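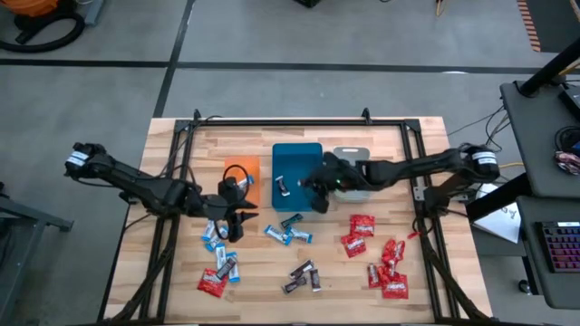
The Candy Table

Posted in December, 923 shares, 17 comments
By the Kusitz Street storyteller

Search stories, authors, tags Go

My sister says I can't be trusted with candy, and she's right, but I was the only one free, so at four in the afternoon there I was, sorting the stuff for the Kedora winter party. Light blue bars, dark brown bars, red pouches. Three bins to put it all in, an orange one, a big teal one and a pale gray one you can sort of see through.

Easy, right? I had a system! Orange for the light blues, teal for the browns, gray for the pouches. I got one light blue into the orange bin and one brown into the teal, felt very pleased with myself, and then started thinking about Grandpa.

Grandpa drove a candy route out of Levar for years (3,000 stops one winter, if you believed him, and I did until I was twelve). He always kept a brown bar back for me. He'd set it on the dashboard and we'd both pretend it wasn't there until we hit the bridge at Lema, and then he'd go, "Well, look at that," like it had dropped out of the sky. I never liked the brown ones. I ate every single one of them.

So I'm standing there, three brown bars in a pile right in front of me, another one mixed in with the light blues, and I'm nine years old and my boots don't reach the floor of the truck.

My phone buzzed. My sister. "How far along are you?"

I looked at the table. Candy all over the front half of it, hardly anything in the bins.

"Getting there," I wrote.

"You're eating it."

"I am NOT."

And I wasn't! I'd like that on the record. I picked up one brown bar from the pile, turned it over a couple of times and put it back down. Then I wrote to her again and asked if she remembered the bridge.

It took her a long time to answer. I sorted two pouches while I waited.

"Save me one," she wrote. "A brown one. I hate those."

2 people are reading this story
Share Save Comments (17)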